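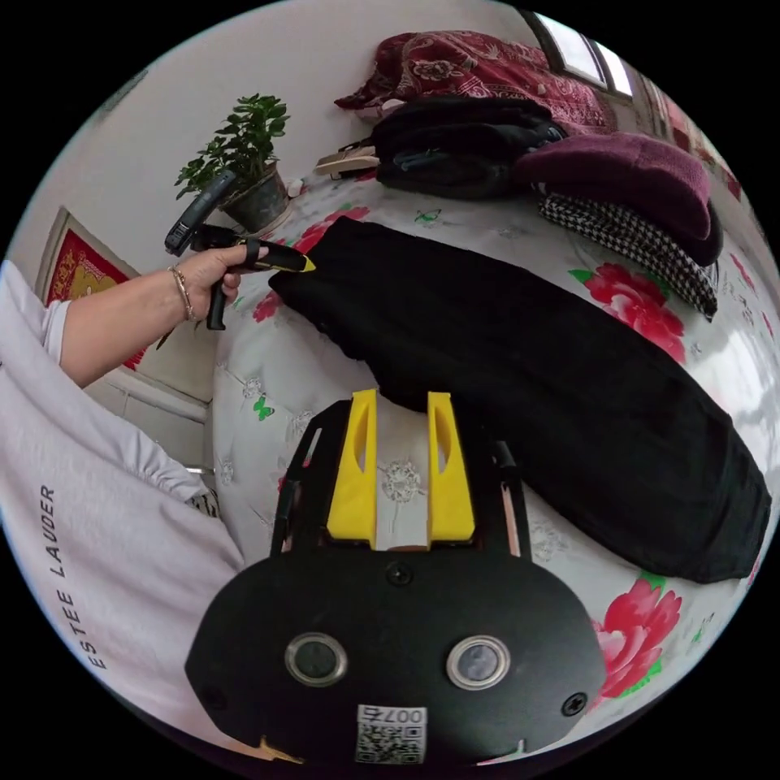 **Fold tasks with two hand-held grippers: where do you draw the line on technique?**

**mkt_stepanek**

I am rewriting the operator rules for our garment folding set and would like input before they go out. Current version is from January 2020 and covers one-handed pick and place only. Draft as it stands:

1. Both grippers in hand before the episode starts. Neither is put down until it ends.
2. Fabric is touched by the fingers only. No bare hand, no forearm, no pushing with the housing.
3. Pinch at a hem, waistband or folded edge. No pinching in the middle of a panel.
4. Garments not in use are heaped at the far side of the bed, clear of the working area.
5. Tags stay uncovered. Check sleeves.
6. One garment per episode. A failed fold is finished as well as it can be and flagged.

Rule 2 is the one I expect trouble with. Operators like to press a crease flat with a closed jaw, and I can't decide if that counts as finger contact or as cheating.

Marcela Štěpánek

**hourani_i**

Closed-jaw pressing is fine. The arm that replays this has the same fingers and can press with them. What it can't do is press with the side of the tool body, so I would write it as "contact forward of the finger mount only" and drop the list of body parts.

Rule 3 is too strict for trousers. Long legs need a second grip partway down or the far end drags.

**flatseam**

Disagree on pressing. Down on a mattress the surface gives, and the jaw sinks in by an amount that depends on the bedding. On a table you get a hard stop. Mix the two and the contact height is all over the place. We went through 815 folding episodes at Birov and the pressed ones on soft surfaces were the first we threw out.

**hourani_i**

> the first we threw out

Thrown out for what reason? If the policy is meant to run on beds, it has to see beds.

**flatseam**

Height error at the end of the press. The operator leans, the mattress goes down, and the whole garment moves toward the hand. You can keep them if surface type is logged. Ours wasn't.

**ghada.y**

Then the rule is "log the surface," not "don't press." At Khasawneh we have three values: hard, padded, soft. It takes the operator one tap.

Two notes on the draft:

- Rule 4. A heap at the far side is good practice only if it's far enough back. With long garments laid diagonally you run out of bed quickly. We ask for one forearm's length of bare cover between the heap and the garment.
- Nothing about patterned bedding. I would allow it and ask for it. Flowered spreads broke our segmentation for dark and light clothes alike until we had enough of them. After 400 episodes on printed covers it stopped being a problem.

**svend_kj**

Agree with Ghada on patterns. Plain sheets only is an old habit and a poor one.

Rule 5 needs more. A loose sleeve is one way to lose a tag, but the more common one here is the operator's own second tool crossing in front. I'd add: when the hands cross, the idle gripper goes behind. And clothing with large lettering on the chest should be on the list somewhere. We permit it. Mernow does not, and you will have to blur it if you ever share with them.

**mkt_stepanek**

I would sooner permit it and record it. Making people change shirts costs more than the blur step.

Rima, you ran the two-handed set at Flinum. Did you require both grippers to be visible at all times?

**rima_aj**

We did at first and took it out. In 1564 episodes the operators who tried to obey it held their elbows in and moved stiffly, and the folds were worse. The present wording is that each gripper must be visible at the moment it closes on fabric. In between, we don't care.

On rule 6: don't let them finish a failed fold. Stop, flag, reset. The recoveries are useful, but they belong in their own set with their own instruction, or you teach the thing to fail first.

**hourani_i**

Strongly disagree with that last part. Recoveries out of context are close to worthless. Keep them in and mark the time the fold went wrong.

**rima_aj**

We tried marking times. Two reviewers rarely picked the same one.

**mkt_stepanek**

Revised lines so far:

- 2: Contact with fabric forward of the finger mount only. Pressing with a closed jaw allowed. Surface logged as hard, padded or soft.
- 3: Pinch at an edge. For trousers and long skirts, one further grip along the leg or side seam.
- 4: One forearm's length of clear bedding between heap and garment.
- 5: Tags uncovered. Idle gripper behind when hands cross. Lettering on clothing recorded.
- 6: Open. I'll run it both ways on a small batch and post the numbers.

**flatseam**

Still against pressing on soft, but with the log I can filter it. Fine by me.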